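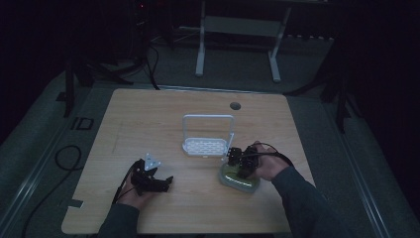
Figure 3. Two-handed basket task with a pair of hand-held grippers, each with its own cable. A green translucent heart-shaped container sits to the right of the white basket.

4.2 Failure analysis: the drifting jaw signal

The most interesting result of the collection period was a fault. Of the 1,797 demonstrations we recorded for the basket task (Figure 3), 596 carried a jaw-opening signal that did not match what the fingers were doing. In the worst of these the log reports a fully open gripper while the operator is plainly lifting a container. A policy trained on such data learns to let go at the wrong moment, and ours did so with great consistency!

We first saw the problem on the robot and looked for it in the wrong place. The policy dropped thin-rimmed containers just before they cleared the basket wall, and we blamed the grasp itself. Kanini Shirima then replayed the raw logs next to the video, one episode at a time, and found that the jaw reading jumped in small steps whenever the right wrist rolled past a certain angle. The left gripper showed none of this. That was a lovely clue, and it moved our attention from the learning code to the cable.

On the Dellora grippers used here, the signal cable leaves the housing through a short rubber sleeve. Repeated wrist roll had worked one connector pin partly loose. Each time the contact broke, the Kellico logger kept the last good value and, on reconnection, took the current jaw position as its new zero. The error therefore built up over a session – small at first, then large enough to flip "closed" to "open." Restarting the logger cleared it, so our morning check passed every time.

We reproduced the fault on the bench with a new cable and a pin pulled back by hand. Fiifi Abubakari rolled the gripper through its full range 52 times, and the false zero appeared in 12 of those rolls. With the cable clamped to the housing it did not appear at all in the same number of rolls.

Three changes followed. The cable is now clamped at the housing and given a loose loop before it reaches the hand. The logger marks a dropped contact as missing data and refuses to set a new zero during an episode. Operators also close the jaws fully at the end of every episode, which gives us a known reading to compare against. We are especially fond of this last step, as it takes a moment and would have exposed the drift on the first Wednesday of collection.

We removed all 596 affected demonstrations before training the policies compared in Section 5. Repairing them by estimating jaw opening from video looks very promising, but we have not yet tested it on transparent objects, where the finger contact is hardest to see.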